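4.2 Does desk material affect how long people read?

Earlier work claims that readers stay with a printed text longer at a wooden desk than at a plastic one.

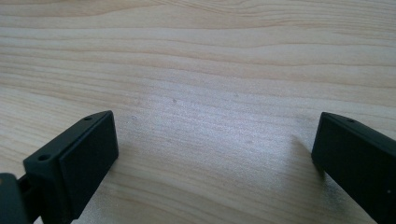

We doubt it. The claim rests mostly on Makori and Matsuda, who tested 44 readers at the Wollside library and let them pick their own seats. People who plan to stay a while may well choose the nicer desk, and the authors had no way to tell. Khondokar's follow-up at Gatalska did assign seats, but only 3 of its 147 sessions ran past the hour, too few to carry the weight later papers have put on them.

Figure 2. Pale wood surface with the grain visible and glare near the center.

Glare is a simpler candidate. A shiny desk under a bright lamp can be tiring whatever it is made of — and neither study reports its lighting. Miyazaki raised this point in a review and got no reply in print. Until someone varies finish and material separately, we treat the effect as unproven and leave desk type out of the models in Section 5.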